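HTM 214 Textile Care and Linen Operations
Handout 6: Sorting, Soil Classification and Load Planning
Instructor: Shota Ebihara

Reading for this unit: course packet, chapters 4 and 5. Bring the completed load worksheet to the next laboratory session.

1. Purpose of sorting

Sorting is the first controlled step in any laundry process. Decisions made at the sorting table determine water temperature, chemical dose, mechanical action and drying time for everything that follows. An error made here can seldom be corrected later. A dark cotton item washed with light fleece may transfer dye in a single cycle, and the fleece will hold lint from the cotton for many cycles afterward.

Students are expected to know four sorting criteria and to apply them in this order: fiber content, color, soil level, construction. Weight is considered only after the first four have been settled.

2. Fiber content

Read the care label before anything else. Where the label is missing or cannot be read, the item is treated as the most delicate fiber it could reasonably contain. Cotton and cotton blends tolerate high temperatures and strong agitation. Polyester and nylon do not need high heat and will set wrinkles if they are cooled too quickly. Wool is handled separately in all cases.

Fleece deserves particular attention. Most fleece sold for blankets and throws is polyester with a raised surface. The raised fibers mat together under heat, and once matted they do not recover. The recommended practice is a cool wash, mild detergent, no softener, and low-temperature drying. Softener coats the fiber and reduces both loft and absorbency.
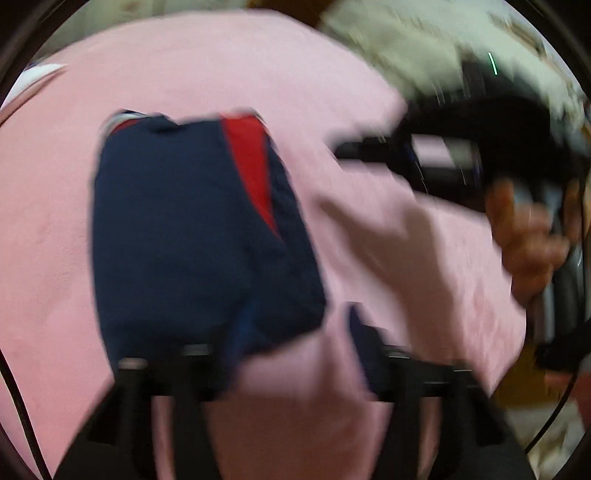
3. Color

Three color groups are sufficient for most operations: whites, lights and darks. Red and navy goods are placed with the darks until they have been tested for colorfastness. To test, dampen a hidden seam, press a white cloth against it for one minute, and examine the cloth. Any visible transfer means the item is washed alone for its first three cycles.

Items with contrasting trim present a special case. White piping on a dark garment may pick up dye from the garment itself, particularly if the item is left wet in the drum. Such items should be removed promptly at the end of the cycle and never stacked while damp.

4. Soil level

Light soil: items worn or used briefly, with no visible marks.
Medium soil: perspiration, food residue, general wear.
Heavy soil: grease, mud, body fluids. Heavy soil requires gloves and a separate cart.

Heavy-soil carts do not pass through the clean side of the plant for any reason.

5. Construction

Zippers are closed, hooks fastened and drawstrings tied before loading. Pockets are emptied and turned out. Garments with printed panels are turned inside out. Loosely knitted items go into mesh bags, one item per bag.

6. Load planning

The worksheet is based on the Stavero property, a small hotel used as our reference case throughout the term. It operates 125 rooms and sends all linen to an in-house plant with two washers. In the study period the plant processed 3387 pieces, of which 400 were blankets and throws.

Drum capacity is stated by the manufacturer as dry weight. Cotton sheeting may be loaded close to that figure. Fleece and other bulky goods may not, as they fill the drum by volume well before they reach the weight limit. An overfilled drum cleans poorly and rinses worse - detergent left in the pile is the most frequent cause of complaints about stiff or scratchy blankets.

For the worksheet, assume a maximum of 16 blankets per load. Calculate the number of blanket loads required for the study period, then divide them between the two washers. Show your work.

7. Terms to know

Bleeding: loss of dye into the wash water.
Crocking: transfer of dye by rubbing, wet or dry.
Loft: the thickness and springiness of a pile fabric.
Pilling: small balls of fiber formed by abrasion.
Rewash rate: pieces returned for a second wash, divided by total pieces processed.

8. Submission

Worksheets are collected at the beginning of the session and are due November 28, 2021. Late work is accepted only with prior written approval from the instructor. Students who have missed the plant visit should arrange to borrow a set of notes before attempting section 6.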